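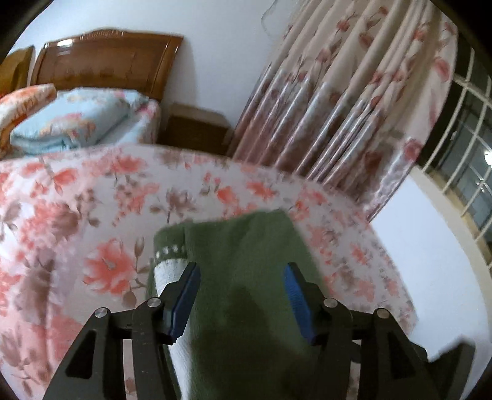 Luik Knit Track Top, dark green with white stripe
Reviewed by Joana Mendes

I bought the Luik in August to replace a cotton sweatshirt that had gone through at both elbows. I wanted something I could wear to work under a coat and also on the couch. It has been in regular use ever since and has been washed 18 times, which I know from the tally I keep on the laundry shelf for anything I plan to write up.

Sizing

Luik uses its own numbers. I ordered a 2, which the chart gives as a women's medium. It fits like a medium in the shoulders and a small in the body. Measured flat across the chest it was 19 inches when it arrived. It is still 19 inches now, so there has been no shrinkage to speak of. If you like room for a thick shirt underneath, go up one. My brother-in-law, Essam Ezzat, has the same top in a 4 and says the sleeves run long on him. Mine stop at the wrist bone.

Fabric

The knit is a medium weight, heavier than a T-shirt and lighter than a winter sweater. It was a little stiff out of the bag and softened after the third or fourth wash. I can wear it against bare skin without itching. Wind goes straight through it, so it does not work as an outer layer once the weather turns.

The green is dark, close to what the website shows. It picks up pale lint. I own a gray blanket that sheds, and after an evening under it the top needs a lint roller. There is some pilling under the arms and along the side where my bag rubs. I have gone over it with a fabric shaver once and will probably have to again before spring.

The white stripe

This was my main worry. White next to dark green is asking for trouble in the wash. I ran the first two loads cold and alone, as the label says. After that I put it in with the other dark clothes, still cold, and the stripe has stayed white. A friend washed hers warm with jeans and the stripe went slightly gray, so I would stay with cold.

The stripe is sewn flat and the seam next to it has not puckered. I had a cheaper top from Rustent where the stripe shrank faster than the body and pulled the whole side up. None of that with this one.

Washing and drying

Cold wash, low spin, inside out. I dry it flat. I hung it on a hanger once and got points at the shoulders that took a wash to get rid of. Dried flat overnight it is ready by the next afternoon, a bit longer if it is humid. I have not put it in the dryer and do not plan to.

Folding and storage

The knit has enough give that it slides around when you try to fold it in the air. It goes better on a bed. I lay it face down, smooth it from the middle out, bring in one side, then the other, and fold it up from the hem. Folded this way it makes a fairly flat rectangle and fits in a Tiditz drawer divider standing on edge.

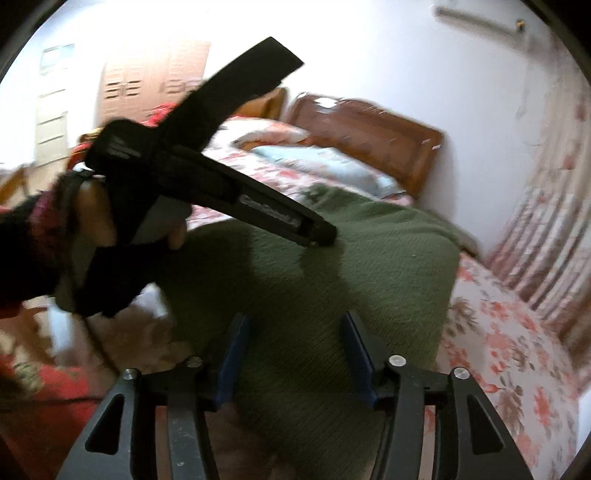
Green knit spread on the bed, with one end hanging down.

If you fold it in a hurry, the stripe ends up off to one side and creases at an angle. The creases drop out after a few minutes of wearing it, so it only matters if you care how the drawer looks. It is bulkier than a sweatshirt of the same size. For a weekend trip I roll it and put it along the side of the suitcase.

What I would change

The collar is a bit loose. It sat close to the neck at first and has relaxed, mostly at the front. I would also like a second pocket. The care label is scratchy and I cut it out the first day, after writing down what it said.

Compared with the Zolham

I tried the Zolham knit top at the same time and sent it back. It had a better collar and a smoother inside, but the cuffs were so tight I could not push the sleeves up to do dishes. It also came only in navy and black. If you never push your sleeves up, it is worth a look. For everyday wear I prefer the Luik.

Who it suits

Anyone who wants one plain layer for indoors and mild days and does not mind drying it flat. I would not buy it for running or for cold weather.

Rating: 4 out of 5. I took the point off for the collar and the pilling. I have ordered a second one in the same size and color, and it is due Monday.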